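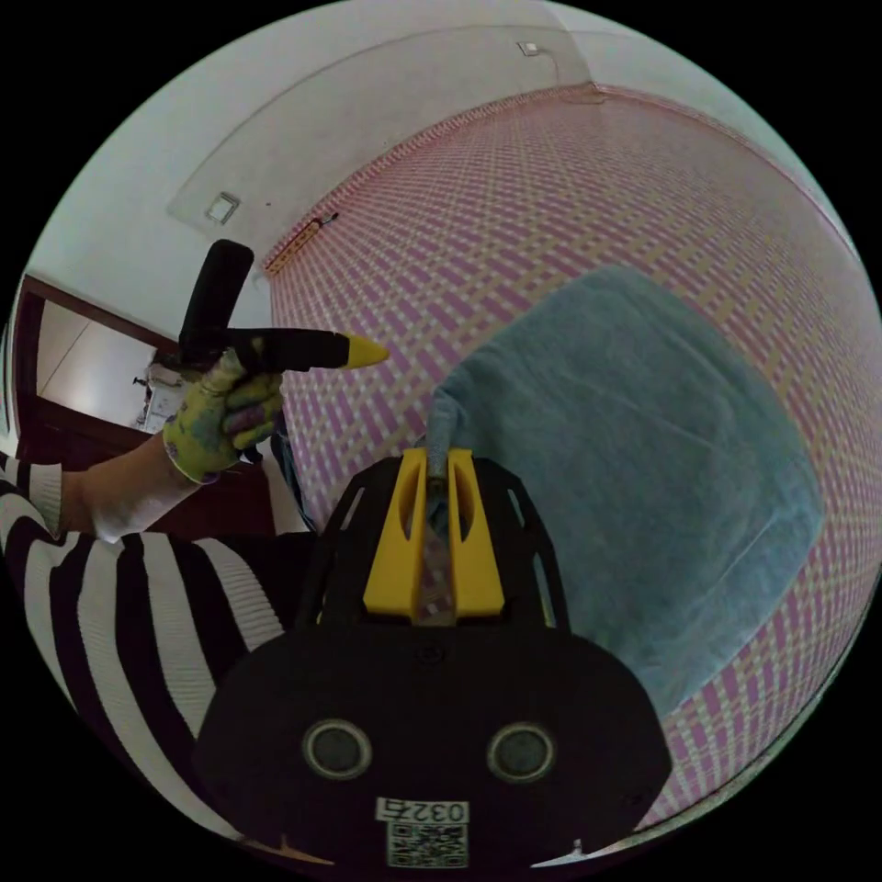
A corner of the grey-teal cloth in the yellow fingers.

Buniton Open Afternoon: Visit Notes

We got to Buniton shortly after 2 p.m. The open afternoon runs once a year in October, and this time 60 places were offered. Parking is behind the Lustau building. Follow the signs for Ornance Street and allow a few extra minutes, as the gate is easy to miss.

The first stop was a talk on household work and why cloth is hard for robots. A box keeps its shape when you lift it — a cloth does not. The team records people doing the job with hand-held grippers, one in each hand, and uses the recordings to train a robot arm. They have 1516 recordings so far, 282 of them on cloth alone.

After the talk we went on to the cloth work, done over a pink and beige basket-weave pattern. The grip is a pinch between two fingers, and the cloth bunches up where it is held. I had expected something faster. Picking a good spot to pinch seems to be most of the job.

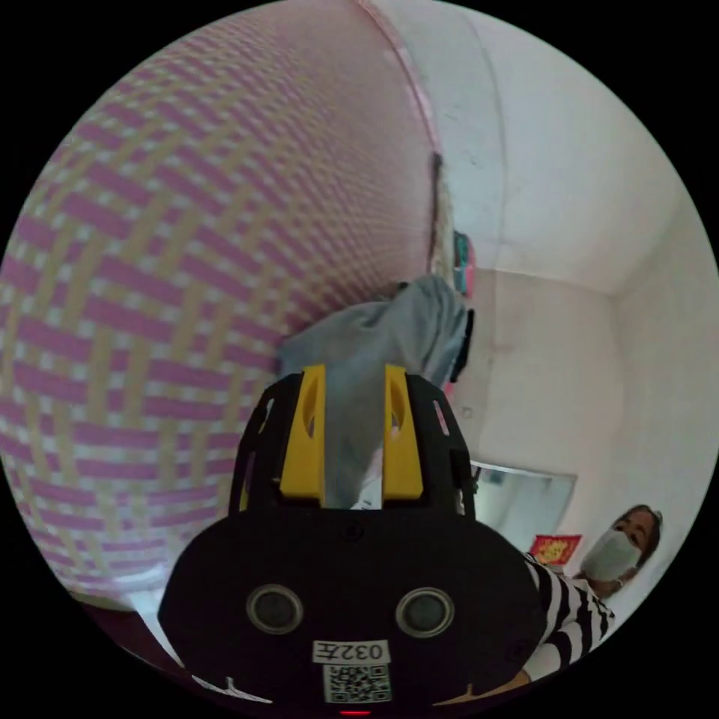 Buthelezi, who was on the same tour, thought the talk should have said more about failed tries, and wanted to know if those are kept or thrown out. The answer was that they are kept and marked. Buthelezi also felt 30 minutes was too short for this part, and I agree.

The last stop was the arm itself, which was switched off for service. Coffee was served by the front desk until 5 p.m. Entry is free, but you need to book ahead.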